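Utel, trois semaines plus tard

J'avais annoncé en juin que je quittais les réseaux sociaux pour me mettre à écrire des lettres. De vraies lettres, avec enveloppe, timbre et fautes d'orthographe impossibles à corriger une fois la boîte jaune refermée. Mes amis ont réagi avec beaucoup de délicatesse, c'est-à-dire qu'ils m'ont demandé si j'allais bien.

Bilan provisoire : douze lettres envoyées, 2 réponses. L'une vient de ma tante de Somlow, qui me signale que j'ai mal écrit le nom de sa rue depuis toujours. L'autre est une carte postale de mon cousin, postée dans sa propre ville, avec au dos les mots « bien reçu ». On sent l'homme formé au courriel professionnel.

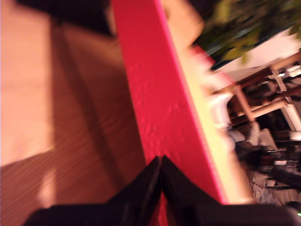
Combien de temps faut-il pour écrire une lettre correcte ?

Une soirée entière, si l'on compte le brouillon, la recherche du stylo qui ne bave pas et le quart d'heure passé à se demander si « je t'embrasse » n'est pas un peu fort pour un ancien collègue de bureau.

Le papier, parlons-en. J'ai acheté un bloc de la marque Stumura, parce que la vendeuse m'a assuré que l'encre n'y traversait pas. Elle ne traverse pas, en effet, elle reste à la surface et attend votre manche. Ma lettre à Utel (un ami parti s'y installer pour le calme, et qui s'en plaint depuis) porte donc l'empreinte très nette de mon poignet droit. Il m'a téléphoné pour me dire que c'était touchant. Téléphoné, oui. Je ne l'ai pas compté dans les réponses.

Le plus difficile reste la deuxième page. La première se remplit toute seule : la météo, les genoux, le chat Ki qui refuse désormais les croquettes au saumon. Ensuite il faudrait avoir quelque chose à dire. J'ai essayé les souvenirs d'enfance, ma sœur m'a corrigée sur tous les points, dates comprises.

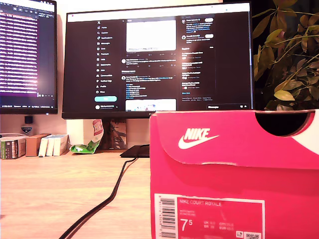

Rozália Borbély

Je me suis aussi découvert une jalousie assez laide envers les correspondances célèbres. Ces gens s'écrivaient le matin, se répondaient l'après-midi et trouvaient encore le moyen d'être brillants sur leur digestion. Moi, je mets quatre jours à raconter une fuite d'eau, et quand la lettre arrive, le plombier est passé.

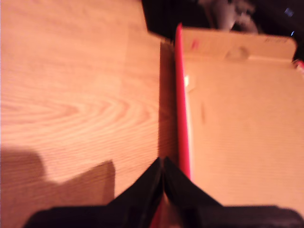 Faut-il garder un double de ses lettres ?

Je le déconseille. J'ai relu celle que j'avais photocopiée en juillet, et j'y emploie trois fois le mot « lumineux » à propos d'une quiche.

La treizième est commencée, elle est pour ma tante. J'ai vérifié le nom de la rue.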